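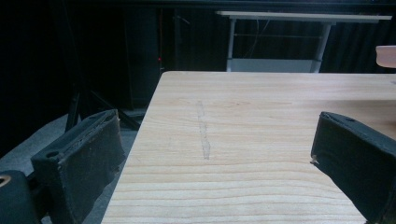 Learning Support > For Families > Getting Back Into School

How to Help Your Child Catch Up After a Long Time Away From School

Filed under: Back to class, Parents and carers, Reading and math at home

When a child has missed a big stretch of school, whether it was an illness, a move, a flooded building or a family matter that took over everything for a while, the first question most parents ask me is how fast they can make up the lost ground. I understand the worry, I really do. My own son missed most of a spring term when we moved to Wakstead, and I spent the first week back buying workbooks I never opened (they're still in the closet, if anyone wants them). What I'd like to do on this page is walk you through a slower way that has served the families I tutor very well.

Step 1. Find out what was covered

Write to the class teacher and ask for a plain list of the topics taught while your child was out. You don't need every worksheet. Something like "fractions with the same bottom number, the water cycle, writing a letter" is plenty to go on. Ask as well which of those topics will come up again before the end of the year, and put a star by any that won't. Those are the ones you'll want to look after at home.

If the teacher is slow to answer, please be patient with them — the week a child comes back is usually a busy one on their side too. A short second note after a few days is fine.

Step 2. Do a gentle check of where things stand

Pick a morning, after breakfast and well before anybody is hungry again, and sit down together for half an hour at most. Have your child read aloud from a book they already like. Then try a handful of math problems from before the gap, and a handful from after it. Don't mark anything in red and don't sigh (I am a sigher, so I know how hard this is). Jot down what was easy, what took some help and what was a blank.

Put the date on your notes and tuck them away somewhere safe. You'll be glad of them in Step 5.

Step 3. Choose 2 things

Yes, only 2. One for reading or writing, and one for math. I've seen families try to cover every subject at once and everyone is in tears by the second evening, grown-ups included. Start with whatever the next topic in class depends on. If the class is about to begin long division and the times tables are shaky, then times tables it is, and the water cycle can wait.

Step 4. Set a short daily session

Twenty minutes is enough for a younger child, and thirty-five or so for a middle schooler. Keep it at the same time each day if your household allows it. A pattern that works nicely:

- Five minutes on something they can already do
- Ten minutes on the new or missed topic
- Five minutes of reading together, anything at all, comics included

A kitchen timer helps a great deal. When it rings, you stop, even in the middle of a problem. Children come back much more willingly the next day when they trust that the end is really the end.

Step 5. Check again after 31 days

Why 31? Simply put, that's what I wrote on the calendar the first time I did this with a pupil, and I've stuck with it. Repeat the little check from Step 2 with the same kind of questions, and put your two sets of notes side by side. If the blanks have turned into "needed some help," you're on the right track and can pick the next topic. If very little has moved, talk to the teacher again and ask about extra support in school hours.

A word about friends and feelings

Catching up with classmates can weigh on a child more than the lessons do. Invite one friend over before the first day back, or arrange to walk in with somebody. Let your child decide what they'd like to say when people ask where they've been, and practice it once or twice in the car.

If mornings are very hard, or the stomachaches don't ease off after the first couple of weeks, tell the school and your doctor. Many schools will agree to shorter days for a while — you do have to ask, though, and it's best to ask in writing.

Saskia Sutcliffe tutors elementary and middle school children in Wakstead.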